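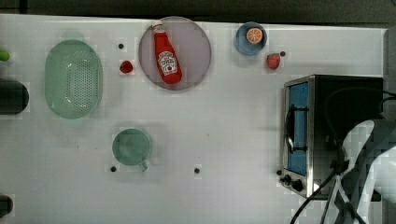
Skulau
My question is about the result in the Brorkley report, where the policy trained on 3,000 demonstrations reached 73 percent on new layouts. I tried to repeat it with their released weights and got 40 percent. My table is white, seen from directly above, with a toaster oven on the right side and the ketchup bottle lying diagonally on the lilac plate. The task is "put the strawberry in the colander", and there are two strawberries on my table. Could this explain the difference?

Sriwong
Partly, I think. In the report every layout has one target only. With two strawberries your instruction is ambiguous, and the policy can hesitate between them. How do you score it if the arm takes the one by the blue plate?

Skulau
I score it as a failure. I wanted the one nearer to the colander.

Sriwong
Then your 40 is a different number from their 73. The instruction does not say which one.

Lelterell
I don't agree with this. A person would take the nearer one, and the report claims "natural instructions". If it fails here, it is a fair failure. Also, did you change the camera height? We lost a lot on Tuesday only from this.

Skulau
The camera is 8 cm lower than theirs - I did not think it was important.

Lelterell
Please fix this first, before you discuss strawberries.

Sriwong
Yes, camera first. But I would still report both scores, strict and loose.

Skulau
OK, I will run again with both and post the table.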